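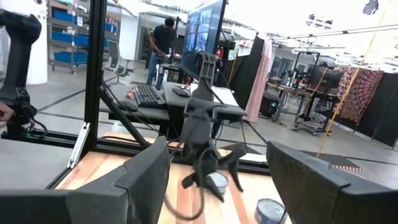
Small white cup, light wood, long before dinner.

My aunt Soledad Huerta makes black bean soup the way other people do their taxes, once a year, with the door closed and a lot of muttering. I asked her for the recipe in May and got a text message that said "beans, onion, the orange, you know." I did not know. I have now made this soup enough times that my family has started eating lunch at other people's houses, and I think I've got it.

The orange is the part that matters. You peel off a few wide strips, drop them in with the beans, and fish them out before serving. I forgot to fish them out the first time and my brother-in-law, Eliseo Zepeda, chewed on one for a good long while before asking if it was ham.

You'll want 2 cups of dried black beans, soaked overnight. Yes, overnight. I know about the quick soak. I've done the quick soak, and I ate at nine thirty at night with a spoon in one hand and my head in the other.

Drain them and put them in your biggest pot with:

one onion, cut in half, skin off
four cloves of garlic, smashed
three strips of orange peel
a bay leaf, if yours still smells like anything
water to cover by a couple of inches

Bring it up to a boil, then turn it down until it's barely blipping. Leave the lid crooked. Go do something else for an hour and a half, but look in now and then and add water if the beans are poking out. Salt goes in when they're nearly soft, and more of it than feels polite.

While that's going, chop a second onion and a green pepper and cook them in olive oil until they slump. Add a teaspoon of cumin, half a teaspoon of oregano, and one chipotle from the can. The rest of the can goes in the back of the fridge, where mine has joined two older relatives.

Pull out the orange peel, the bay leaf and whatever's left of the first onion. Scrape the pepper mixture into the beans and mash some of it against the side of the pot with a big spoon. I used to run half of it through a blender, until the lid let go and I spent the evening wiping soup off the top of the cabinets (and, somehow, the inside of one).

Finish with the juice of half the orange and a splash of vinegar. Sour cream on top, or an egg if you want to call it breakfast. It thickens up overnight to the point where you can stand a fork in it, so loosen it with water and taste for salt again.

I brought a jar to my aunt. She said it was very nice and asked what kind of soup it was.

Print this post | E-mail this post

2 comments

Abundio Aguirre
Made this with canned beans and cut the simmer to 20 minutes. Still good. Don't tell your aunt.

Tolera Negash
Is the chipotle hot? My kids think ketchup is spicy.

This site uses cookies. By continuing to read you agree to our use of them. OK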